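6.4 Grip loss on thin fabric

Applies to hand-held grippers with two pad-faced fingers, used singly or in pairs. Revised Tuesday, September 22, 2020, following the slip reports from the Monirstead and Neserside sites.

Symptom: the width readout shows the fingers closed, but a tie, strap or sleeve creeps out of the pads while it is being lifted. The log shows code 7 (width change without trigger input) or no code at all.

CAUTION: Do not squeeze harder to stop a slip. Excess trigger force bends the finger frames and can push a joint pin out of its seat.

1. Stop recording and lower the item onto the work surface.
2. Release the trigger fully. Wait three seconds for the width reading to settle.
3. Check both pads for lint, glaze or lifted corners. Wipe with a dry cloth. Do not use solvent.
4. Check that the joint pins near the finger ends sit flush. Replace any pin that turns freely.
5. Close the empty gripper. If the readout is not zero, repeat the zeroing procedure in 6.2.

If the pads are clean and the zero is good, the fault is usually in the approach. Narrow items should be taken across the full face of both pads, with no second layer caught between them.

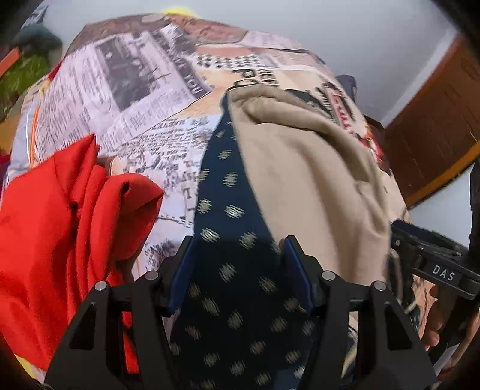 A fold trapped under one pad gives a false closed reading — the log then looks normal until the item drops. Where garments overlap, free the top item first and grip it again.

6. Lift the item by a hand's width and hold. If it creeps, mark the episode as failed and change the pads.
7. Enter the fault in the site log with the gripper number and pad age.

Note: Pads are rated for 400 closures on woven fabric. Samira Nimri's tests at Zoltenmont found first slips on silk at some 200, so sites handling silk should change pads at that point.

WARNING: With two grippers in use, keep fingers clear of the other unit's joints during steps 2 to 5.

Report repeat faults to Huw Kneath. Do not return a unit to service with a loose pin.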